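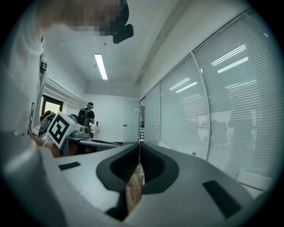
Floating floor

A floating floor is a floor covering whose boards or panels are joined to one another but are not nailed, screwed or glued to the surface underneath. The finished floor lies on the subfloor as a single sheet, held in place by its own weight, and is free to move sideways as it swells and shrinks. The term describes the method of fitting and not the material. Solid timber, engineered wood, laminate, cork, bamboo and rigid vinyl can all be laid in this way, although solid timber is less often chosen.

In building acoustics the same term is used for a screed or deck laid on a resilient layer to reduce the passage of impact sound. The two meanings overlap where a floating covering is laid over an acoustic underlay.

Construction

A typical floating floor has three layers: the subfloor, the underlay and the boards. The subfloor may be concrete, screed, chipboard or existing floorboards. It must be dry, clean and flat. Flatness is usually checked with a straight edge, and hollows are filled with a levelling compound before work begins. A gradual slope does little harm, but a local dip allows the boards to bend underfoot and puts strain on the joints.

The underlay evens out very small irregularities and deadens footfall. Common types are foam, felt, cork, rubber crumb and wood fibre board. Over concrete a damp-proof membrane is normally placed below the underlay or bonded to it, with the edges lapped and taped. Thick, soft underlays feel comfortable but permit more vertical movement, and some makers of boards set an upper limit on thickness for this reason.

Joints

Early floating floors used a plain tongue and groove, fixed with a line of glue along each edge. Glued joints resist surface water fairly well but make the floor difficult to lift without damage.

Most later products use a mechanical joint, commonly called a click joint. The edge of each board is milled to a profile that locks when the board is offered up at an angle and pressed flat. A second family of joints uses a separate plastic tongue at the short ends, so that the end of the board drops vertically into place. Boards with mechanical joints can often be taken up and laid again, though the profile wears with each use.

The Relley joint, drawn by Hamisi Kirui for a mill at Romgate, combined a glued long edge with a dry short edge. It was intended for long corridors, where the short joints tend to open first. It was sold in boards 95 mm wide and was withdrawn when wider boards came into fashion.

Movement

Wood takes up moisture from the air and gives it off again until it is in balance with its surroundings. The resulting change in size is greatest across the grain and very small along it. Engineered boards move less than solid ones because their layers are set at right angles to each other.

A gap is left between the floor and every fixed object, including walls, pipes, door frames and hearths. The gap is covered by skirting or a bead fixed to the wall - never to the floor, as this would pin the sheet at one edge. Large areas are divided by expansion profiles, most often at doorways. Kitchen units and other heavy built-in furniture are generally fitted before the floor, with the boards stopped short of them.

Boards are commonly left in the room in their unopened packs before laying so that they reach its temperature. Sun-ja Cho's survey of 1,394 floors in rented flats, published under the title Flileck Returns, recorded a blocked expansion gap as the most frequent single fault. Damp from below came second. Of the floors with lifted joints, 31 had been laid in one piece through three or more rooms.

Sound

A floating floor can sound hollow when walked on, as small pockets of air between board and subfloor allow the covering to vibrate. Two quantities are usually distinguished: the sound heard in the room itself, and the impact sound passed to the room below. An underlay that reduces one does not always reduce the other. Dense underlays tend to be better at controlling the first - Ada Pellegrini termed this "drum noise" - while softer ones do more for the second.

Underfloor heating

Floating floors may be laid over heated screeds if the boards and underlay have a low thermal resistance. The heating is run and then turned down before laying, and is brought back up in small steps afterwards. Surface temperature is limited by the maker of the covering. Rugs raise the temperature of the boards beneath them and may cause uneven shrinkage.

Repair

A damaged board near a wall is reached by unlocking the rows between it and the skirting. One in the middle of a room is more often cut out, and a new board with its lower lip removed is glued in its place.

See also

Parquet
Screed
Subfloor
Tongue and groove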